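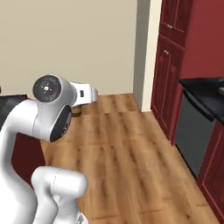

What is community radio?

Ever turned on a radio and heard someone from your own street? Probably not on the big stations. But on a community radio station, yes, all the time!

Community radio is radio made by the people who live in a place. Farmers, students, grandmas, kids. They pick the topics. They read the news. They play the music they like.

How far does it go?

Not very far. A small transmitter sends radio waves out from a tall pole called a mast. The station in Lunde reaches 27 villages. Past the hills – just hiss.

Why not just use the internet?

Good question. In lots of places the internet is slow, or costs too much, or isn't there. A radio runs on a couple of batteries. And you can listen while you cook or feed the goats. Also you don't need to know how to read.

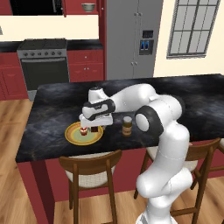

A yellow plate on the kitchen island, with a white robot arm above it.

What's on?

Weather. Market prices. Lost animals (really). Stories in the local language, which big stations mostly skip. In February, when the storms come, Lunde radio tells poeple which roads are closed.

There's a kids' show too, called Plirik. It starts at 4 p.m. and kids do all the talking. Last year they got 213 letters and phone calls! Aileen Evangelista helps them plan it. Her one big rule: ask the question, then wait for the answer. Don't jump in. 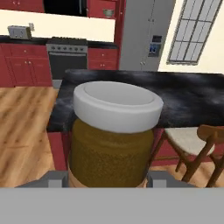

A big jar with a white lid, held by a robot gripper.

Who pays for it?

Bit of everyone. Listeners give a little, shops pay for short messages, sometimes a town helps out. Grurberg, a bigger town, has 637 members who each pay a small amount every year.

Can anybody say anything?

No. You have to be fair and check your facts. If you get something wrong, you say so on air. Stations need a license too, so that two of them dont talk over each other on the same frequency.

Try it!

Make a two-minute show. Pick one thing happening near you. Ask someone three questions about it and record the answers on a phone (ask first if it's OK). Play it for your family or class.

Words to know
Transmitter – the machine that sends out the signal
Mast – the tall pole that holds the antenna
Frequency – the number you tune your radio to
On air – when people can hear you, so watch what you say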